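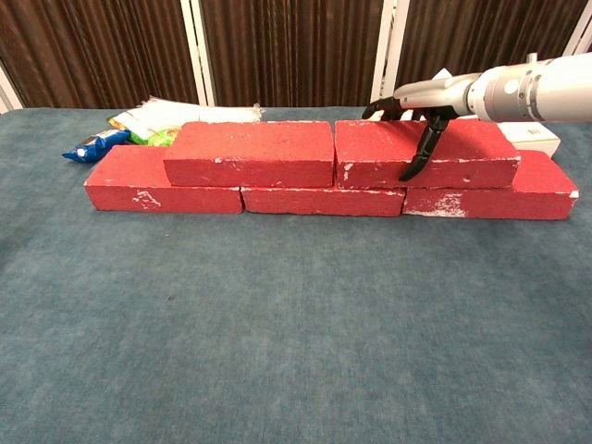
About Durkon

Durkon writes working rules for people who share a room with robot arms. We started as a testing workshop and still run one, but most of our time now goes on the rules themselves: drafting them, trying them at a table, and rewriting the parts that don't hold up. Our customers are colleges, small manufacturers and research groups who have an arm or are about to get one and want something shorter than a full standard to hand to their staff.

The formal standards still apply, and nothing we write replaces them. A site needs its own risk assessment, done by someone competent to do it. Our job is the layer underneath, the page pinned up beside the table that says who may stand where, who may press what, and when to stop.

How we work

Every rule we publish has been used in our own workshop first. The usual test job is stacking bricks. A low wall is easy to set up, easy to judge by eye and dull enough that people get careless, and carelessness is a large part of what we study. Two bricks end to end with a third across the joint will show up a poor grip or a bad release quickly enough. We also work with many-fingered hands, which need rules of their own. It is harder to say when a hand like that is open and clear of an object than it is with a simple two-jaw gripper.

A rule stays on trial for at least 600 runs. If people keep breaking it, we look at the wording before we look at the people. Our early handbook told operators to "maintain adequate separation", and everyone who read it had a different distance in mind. It now tells them to stand behind the tape.

Our house rules

These are the rules we keep in our own workshop. You are welcome to copy them.

One person is in charge of the arm at any time, and says so out loud when taking over.

The stop button is within reach of that person and is tested at the start of each session.

No one reaches over the table while the arm is powered. To straighten a brick, stop the arm first.

Loads are never carried over a person's hands, and never over the edge of the table.

The hand must be fully clear of the object before the arm moves away. If you can't see all the fingers, move slowly or stop and look.

After any unplanned stop, wait 10 seconds, find the cause and write it down before starting again.

Near misses go in the book the same day. There is no penalty for writing one up. There is one for leaving it out.

A session lasts no longer than two hours. After that we change operator or go home.

The Durkon handbook

The handbook is in its fourth edition and covers 17 common tasks, from picking and stacking to handing an object to a person. Each task has a single page of rules and a second page explaining how we arrived at them. Around 3000 copies are in use. Wasamach gives it to apprentices in their first week, and Wotato has adapted the stacking and packing pages for its own lines. We don't mind people changing the text, but we do ask them to take our name off a page once they have.

People

Sigrún Laxdal runs the workshop and edits the handbook. She came to us from McKinnon, where she wrote maintenance procedures, and she has the final say on wording. The rest of the team divide their week between the table and the desk, and everyone who drafts rules also takes a turn as operator.

Visits and training

We run a one-day course for operators and a half-day one for supervisors, here or at your own site. The workshop is open to visitors on the first Saturday of the month, except in August. Please book ahead, wear closed shoes and tie back long hair. You will be shown the tape when you arrive.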